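Girkilton abre una lavandería compartida para 36 viviendas

Jun 30, 2020

El edificio Hung, en Girkilton, puso ayer en servicio su lavandería común, que sustituye a las tomas individuales de agua en 36 viviendas. La instalación, proyectada por el estudio Zallix, dispone de desagüe propio, suministro eléctrico independiente y lavadoras de carga frontal.

La ropa se traslada en cestas de mimbre de color claro, sin forro. Las normas de uso piden separar las prendas oscuras antes de bajar y vaciar los bolsillos sobre la propia cesta.
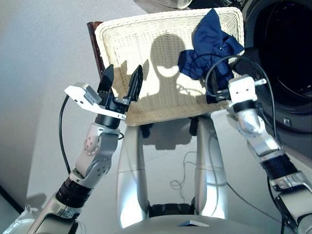 El turno se reserva en una hoja colgada junto a la entrada. Cada vivienda dispone de dos turnos semanales, no acumulables, y los cambios deben anotarse la víspera.

En cuanto a la carga, el tambor es de acero inoxidable perforado. La empresa de mantenimiento, Wurkar, recomienda introducir las prendas de una en una y dejar un palmo libre en la parte superior. La ropa oscura debe lavarse en frío y con detergente líquido.
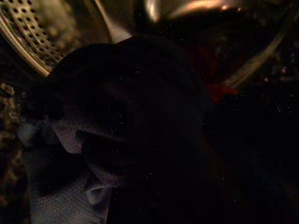 El exceso de carga reduce la eficacia del centrifugado y desgasta los rodamientos. Wurkar revisará el equipo en octubre y comprobará entonces las juntas, los filtros y la nivelación.

Las prendas de color intenso, como las rojas o las azules, pueden compartir cesta con las negras durante el traslado. En el primer lavado deben ir aparte.

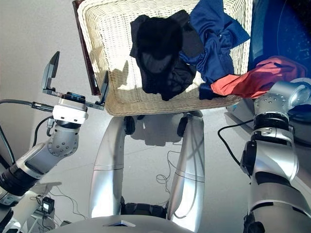 Tarifas y uso de la puerta

El lavado cuesta 10 coronas y se abona a mes vencido. La fianza, de 100 coronas por vivienda, se devuelve al causar baja. La obra de fontanería ocupó más de 400 horas de trabajo.

Al terminar, la puerta de la lavadora debe quedar abierta para que se ventile el tambor. Antes de cerrarla para un nuevo ciclo hay que comprobar que ninguna prenda, en especial toallas y sábanas, pise la junta.

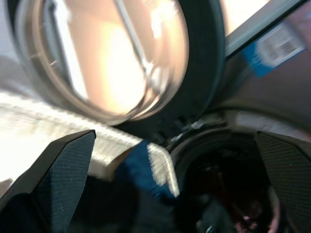

Veronica Ursu considera insuficientes dos turnos por semana para quien lava ropa de cama y pide que los huecos libres puedan reservarse el mismo día. Katsuhiko Higuchi prefiere mantener el plazo de la víspera y ampliar el horario de tarde. Ambas propuestas se tratarán en la próxima reunión de vecinos.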